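Home Forums Walls & Paint Kitchen Search Log in

Big print in a small breakfast nook?
Posted by Mei Okafor, Friday, 7:40 pm

We have a breakfast nook with three walls and I want to paper all of it. My husband wants one wall papered and the other two painted cream. The print I like has large apples, red and coral on pale cream, with a marble-look top for the table. I am worried about two things: whether a repeat that size is too much when it goes around the corners, and whether the cream in the paper will fight with the cream in the table.

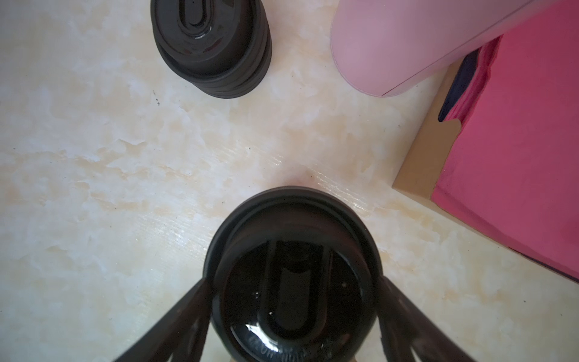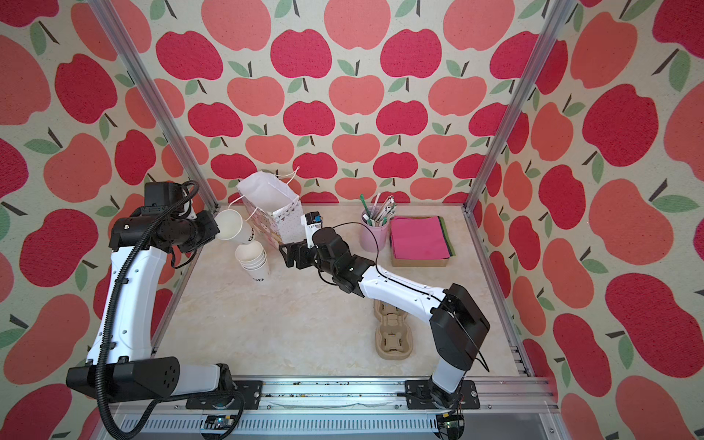 First one is the marble-look top with a black lid on it, second is the apple print on back and side walls.

The nook is in a 1950s house in Grondton. Plaster walls, not very straight. The paper is priced at $100 a roll, so I would like to get this right the first time.

---

papercut_dan wrote:

Do all three. One wall of a big print in a nook looks like you ran out of paper. I did my downstairs bath in an oversized lemon print and everyone told me it would close in on us. It didn't.

As for the creams, yours look close enough to me. Table and wall don't need to match. They need to both be warm, and those are.

---

Tuulikki Hakala wrote:

I disagree with Dan. A bathroom is a room you spend a few minutes in. A breakfast nook is one where you sit and look at the wall over your coffee every single day. Those apples are big and the red is strong. On the side walls they are right next to your head.

I would put it on the back wall and paint the sides. Take a scrap to the paint counter and have them match the background and not the apples. Greenberg Paint did mine and it was good enough that guests ask where the paper stops.

Also, order a sample first. Not the little square, the large one. Tape it up and leave it through a whole day, with lights on in the evening. My kitchen faces north and a cream I loved in the store went green at home.

---

rollcall wrote:

Not what you asked, but plaster that isn't straight is your real problem. With a small print you can fudge an inside corner. With fruit that size, any apple that gets split and lands a quarter inch off will be the only thing you see.

What works for me:

Never wrap a full strip around an inside corner. Cut it so a half inch turns the corner, then hang the leftover piece on the next wall to a fresh plumb line. You lose a little of the pattern in the overlap. Put the worst mismatch in the corner people have their backs to.

Size the walls first. I use Iken primer, two coats on old plaster, and let it sit overnight.

Buy one extra roll. Large repeats waste a lot and you may not get the same dye lot later.

---

Mei Okafor wrote:

Thanks all. How much waste are we talking about? The store calculator says 9 rolls for the three walls, and I can't tell if that already includes the repeat.

---

rollcall wrote:

Ask them. Some calculators go by square footage only. On a big repeat I add 20 percent and round up.

---

papercut_dan wrote:

So that's a lot of money for a nook. If budget matters at all, look at Prestimell. They had a fruit pattern last April for a good deal less – pears I think, maybe apples too. It is thinner paper, though, and it shows every bump. I would want a liner under it on old plaster.

---

Tuulikki Hakala wrote:

Thin paper over bad plaster with a liner is twice the hanging. By the time you pay for the liner you have not saved much. This is another point for one wall, by the way.

---

hingeside wrote:

Late vote for three walls. The nook is already separate from the rest of the kitchen, so let it be its own thing. I'd keep the stuff on the table plain. Solid colors, black or white dishes. Busy placemats are where these rooms go wrong.

Is the paper washable? You'll be wiping jam off the side walls if you have kids. We had ours hung by a pro, $800 with the prep, and I had a handprint on it within the week.

---

Mei Okafor wrote:

Two kids, so yes, jam. The label says wipeable but not scrubbable. I'm ordering the large sample and will tape it on the back wall and one side wall so we can both stop arguing. Tuulikki, I'm going to try your paint match on the other side while I'm at it.

---

Tuulikki Hakala wrote:

Good plan. Sit down when you look at it. People always judge it standing up.

---

rollcall wrote:

And check that corner with a level before you order anything.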